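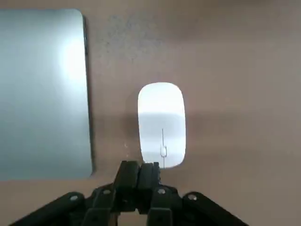
I've been making desk wax in my back kitchen for a good while now, and the one I get asked for most is the Grurkimar Matte, so it finally has its own page. It's a soft paste for tabletops that people work at all day, and it dries flat with no shine. I made it for plain, pale tops like the beige one here, the kind where you park something thin and silver with rounded corners on the left, a white mouse next to it, and then start noticing that grayish, mottled patch further up. Most of us have a patch like that somewhere! A glossy polish makes it stand out even more, and I wanted something you could put on and forget.

What's in the tin

Beeswax, carnauba, a little orange oil and nothing else. The recipe started with a 1934 household booklet that Sabine Pfeiffer lent me (I still owe her the booklet back). Hers called for turpentine, which I dropped because my eyes streamed every time I opened the lid. The tin holds 300 grams and the smell fades by the next morning.

How I use it

Clear the desk, wipe it with a barely damp cloth and let it dry. Take less wax than you think you need - a dab the size of a hazelnut does a small desk - and rub it in with small circles. Wait 6 minutes, then buff with an old T-shirt. If it feels tacky you used too much, so just keep buffing.

For marks, go over the spot first with the gray Younis pad (sold separately, 4000 grit) and a very light hand. It won't lift ink or anything that has soaked right in. Please try it on the underside first, especially on painted tops.

Good to know

Not for glass, stone or raw wood. For raw wood you want the Skaltstead Oil, on its own page. Keep the tin out of the sun or it goes runny, though it sets again fine overnight.

Henrike Lindemann packs the orders in Plondeck and she'll put in a spare cloth if you leave a note at checkout. The larger tin is sold out and I'm hoping to have it back in May.

Page updated January 18, 2022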